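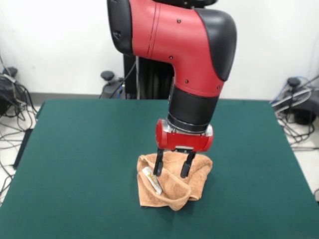

チケット番号:251
件名:遠隔操作で記録したタオルの把持が、再生すると空振りする
製品:Galeo(操作記録・再生ソフト)、手元コントローラーはOlter
報告者:ゲノヴェファ・チェシラク(Genowefa Cieślak)、Pilkington実験室
担当:エドムント・ベドナレク(Edmund Bednarek)、Jolturentサポート
受付日:2024年4月3日
優先度:中
状態:解決済み

報告内容(ゲノヴェファ)

こんにちは! Galeoを使い始めてから毎日楽しくてしかたないのですが、ひとつ困った現象が出たので報告します。

やっている作業は、緑の台の上でくしゃくしゃになったタオルをつまみ、角を持って持ち上げ、広げて置くところまでをOlterで遠隔操作し、その動きを手本として貯めるというものです。操作している最中はとても気持ちよく動きます。こちらが指を閉じればグリッパーも閉じるし、布の縁をそっと拾うような細かい動きにもついてきます。布ものの手本がここまで自然に録れるとは思っていなかったので、初日は同僚のクサヴェリ(Ksawery Wróbel)と交代で夕方まで遊んで、いえ、記録していました。

ところが、録った手本をそのまま再生すると、つまむところで空振りすることがあります。アームはきちんと布の上まで降りてきます。指も閉じます。でも閉じるのが遅くて、指先がもう上がりはじめてから閉じるように見えます。布は指先に少しこすれるだけで台に残ります。

起きる条件でわかっていること:

・布をつまむ手本で起きる。木の積み木を握る手本では起きたことがない
・ゆっくり操作した手本では起きにくい
・同じ手本を何度再生しても、空振りするものは空振りする
・Galeoを再起動しても変わらない

再生のたびに、録画開始時の写真を見ながらタオルを同じ形に置き直しています。とはいえ布なので、完全に同じ形にはなりません。最初は置き直しの下手さを疑いました。でも布を置かずに再生しても指の閉じ方はやっぱり遅いので、布の形だけの話ではなさそうです。

ログ一式と、うまくいった手本、空振りする手本をひとつずつ添付します。

返信(エドムント)

ゲノヴェファさん、報告ありがとうございます。布を置かずに再生して確かめてくださったのが本当に助かりました! 調べる範囲がぐっと狭くなります。

添付の手本を開いて、関節の角度とグリッパーの開閉を同じ時間軸に重ねてみました。空振りする方の手本では、指を閉じる指令の時刻が手首の動きに対して遅れて記録されています。操作中の実機は遅れなしで動いているので、操作している人にはまったくわかりません。記録だけがずれている状態です。

積み木で起きない理由もこれで説明がつきそうです。積み木を握るとき、人は降ろしてからひと呼吸おいて指を閉じ、閉じきってから上げます。止まっている時間があるので、多少のずれは吸収されてしまいます。布の縁をすくうときは、降りながら閉じて、閉じながら上げますよね。そこでは小さなずれでもそのまま空振りになります。

確認させてください。

1. Galeoの設定画面「記録」にある「時刻の基準」は何になっていますか。
2. Olterは本体の有線端子につながっていますか、それともハブ経由ですか。
3. 手本を録る前に、Olterの「握りの較正」をやり直していますか。

返信(ゲノヴェファ)

早い! ありがとうございます。

1. 「受信時刻」になっています。変えた覚えはないので、たぶん初期値のままです。
2. ハブ経由です。手首カメラと同じハブに挿しています。
3. 朝いちばんに較正しています。クサヴェリと交代するときはしていません。手の大きさがかなり違うので、した方がいいのかもしれません。

「降りながら閉じて、閉じながら上げる」というの、自分の手つきを見直したらまさにその通りでした。洗濯物をたたむときの手と同じです。

返信(エドムント)

原因はほぼつかめたと思います。「受信時刻」の設定では、信号がパソコンに届いた時点の時刻がデータに付きます。関節の値はロボット側から専用の線で届きますが、グリッパーの開閉はOlterの引き金の値を使っていて、こちらがハブの中でカメラの映像と順番待ちになります。映像が重いときほど、引き金の値が遅れて届き、遅れた時刻で記録されます。実機に送る指令は別の経路なので、操作感には出ません。

添付の空振りの手本で測ると、遅れは51ミリ秒でした。指先が布の縁に触れて離れるまでの動きを考えると、十分に困る長さです。

次の順で試してみてください。

・Galeoを終了し、Olterをハブから外して本体の端子に直接挿す
・Galeoを起動し、「時刻の基準」を「発信時刻」に変える
・「握りの較正」をやり直す
・布を置かず、指を閉じながら手首を上げる動きを録る
・再生して、指と手首のタイミングを操作時の映像と見比べる

うまく合っていたら布で録ってください。空振りがまた出たら、その手本は消さずに送ってもらえるとうれしいです。消したくなる気持ちはよくわかるのですが、失敗した手本の方が中身が濃いんです。

追記(クサヴェリ)

横から失礼します。ゲノヴェファが別の打ち合わせに入ったので、手順を試しました。

挿し替えと設定変更は問題なし。布なしの動きは操作時の映像とぴったり合っています。これだけで声が出ました。

そのあと布で録って再生しようとしたところ、今度は別のところで引っかかりました。つまめるのに、持ち上げてから指がわずかに緩み、布がずるっと滑ります。落ちるときと落ちないときがあります。前は空振りで終わっていたので、ここまで来たのは進歩です!

再生中のグリッパー開度を見ると、閉じきったあと小さく開いて、また閉じています。引き金は引きっぱなしにしていたつもりです。ログを添付します。

返信(エドムント)

クサヴェリさん、ありがとうございます。ログを見ました。空振りの件はきれいに直っています。

滑る方は引き金の側の話です。引き金の値が最後まで行ききらず、途中で揺れています。較正をやり直したのはどなたの手でしょうか。もしゲノヴェファさんの手で較正して、クサヴェリさんが操作したのであれば、「全閉」の位置が手に合っていない可能性があります。指の長い人が浅く握ると、引き金が全閉の手前でふらつくことがあるんです。

返信(クサヴェリ)

当たりです。較正はゲノヴェファが会議に行く前に済ませていってくれました。私の手でやり直したら、開度の線がまっすぐになりました。感動しています。
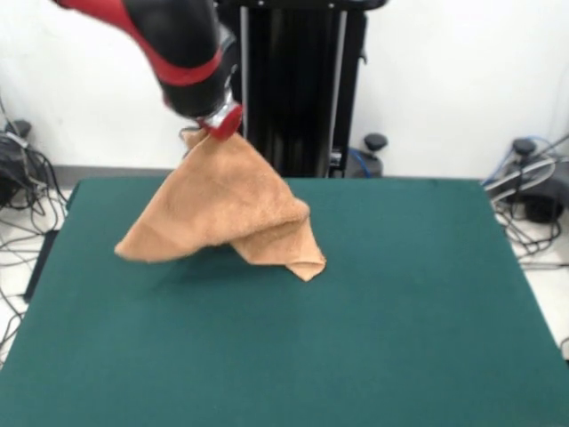 持ち上げの確認は、角をひとつだけつまんだ状態で腕を止めて行うことにしました。握りの緩みは動いている最中だと布の揺れに紛れますが、止めてしまえば見分けやすくなります。いまの姿勢だと、タオルの左の角は台から浮いていて、右の角は折れながら台のすぐ近くまで垂れています。この右の先端を目印にして、そこが下がってこないかを開度のグラフと並べて見ています。指のすぐ下は布が寄って重なっているので、つまんだ場所そのものを見つめるより、垂れた先を見る方が私にはずっとわかりやすいです。この方法、ほかの方にもぜひ勧めたいです!

返信(エドムント)

それはいい見方ですね! 社内の確認手順に取り入れさせてください。布の先端を見る発想はこちらにありませんでした。

ひとつだけ補足です。腕を止めて見るときは、Galeoの「一時停止」ではなく「姿勢保持」を使ってください。「一時停止」は再生の時計だけを止めるもので、グリッパーの指令の扱いが設定によって変わります。「姿勢保持」なら直前の握りの値を送り続けます。

それから、すでに録ってある手本についてです。発信時刻もログの中に残っているので、録り直さなくても時刻を付け直せます。「手本の管理」から対象を選び、「時刻の再割り当て」を実行してください。元のファイルは別名で残ります。

ただし、引き金が途中で揺れていた手本は時刻を直しても滑ります。こちらは録り直しか、握りの値を手で編集するかになります。個人的には録り直しをお勧めします。布の扱いは回を重ねるごとに目に見えて上手になるので、後から録った手本の方がたいてい良いんです。

返信(ゲノヴェファ)

戻りました! 会議のあいだに話が終わりかけていて、うれしいような悔しいような。

「時刻の再割り当て」をかけました。空振りしていた手本のうち17本を再生して、どれもタイミングが合うようになりました。そのうち2本は持ち上げたあとに滑りますが、どちらもクサヴェリが私の較正のまま録ったものでした。録り直します。

あと、操作を録るときのメモ欄に、誰の手で較正したかを書くようにしました。エウゲニウシュ(Eugeniusz Stępień)が来週から手本の記録に加わるので、交代の手順も紙にして台の横に貼ります。内容はこんな感じです。

交代の手順
・前の人が「姿勢保持」を切り、腕を待機位置に戻す
・次の人がOlterを持ち、指を開いた状態と握りきった状態で較正する
・布なしで一度開閉し、開度のグラフが平らになるか見る
・メモ欄に自分の名前を書く
・タオルを開始写真に合わせて置き、記録を始める

ひとつ質問です。手本は速い動きと遅い動き、どちらに揃えた方がいいでしょうか。空振りを避けようとして、みんな少しずつ遅くなっていました。ずれが直ったなら元の速さに戻したいのですが。

返信(エドムント)

手順、すばらしいです。そのまま他のお客様に見せたいくらいです。

速さは、操作する人が無理なくできる自然な速さに戻してください。空振りを怖がって布の上で長く止まる手本が多いと、学習した側も布の上で止まりたがるようになります。何もせずにじっと待つ腕はなかなか愛嬌がありますが、たたんではくれません。迷って止まった手本が混じるのはかまいません。わざと止まるのをやめる、くらいの気持ちで十分です。

それと、つまみ損ねてつまみ直した手本は、最後まで持っていけたならぜひ残してください。布では必ず起きることなので、直し方も一緒に教えておくと後で効いてきます。メモ欄に「つまみ直しあり」と書いておけば、あとで検索して分けられます。

初期値の件は、開発のラドスワフ(Radosław Pawłowska)に渡しました。新しく作る作業場では「発信時刻」が初期値になるよう、10月の更新に入れる予定です。あわせて、記録中に引き金の値の到着が遅れていたら画面に黄色の印を出す案も出ています。こちらはまだ時期を約束できませんが、私は強く推しています。

返信(ゲノヴェファ)

黄色の印、ほしいです! 一票入れておいてください。

速さを戻してさっそく録りました。速さを戻しただけで操作が楽しくなって、クサヴェリがコントローラーを返してくれません。角を拾って、持ち上げて、もう一方の縁を台に沿わせながら下ろすところが、再生でも操作したときと同じように動きます。何度見ても飽きません。

滑っていた手本の録り直しも済みました。このチケットは閉じていただいて大丈夫です。次は厚手のバスタオルで試すので、また何か出たら新しく立てますね。

対応記録(エドムント)

原因1:Olterをカメラと同じハブに接続し、「時刻の基準」が「受信時刻」だったため、グリッパー指令が遅れた時刻で記録されていた。
対処:本体端子に直結、「発信時刻」に変更、既存の手本に「時刻の再割り当て」を実行。

原因2:較正した人と操作した人が異なり、引き金が全閉に届かず値が揺れていた。
対処:交代ごとに較正。該当する手本は録り直し。

関連:初期値変更の要望、到着遅れの警告表示の要望(いずれも開発へ転送済み)

報告者の了承を得て完了。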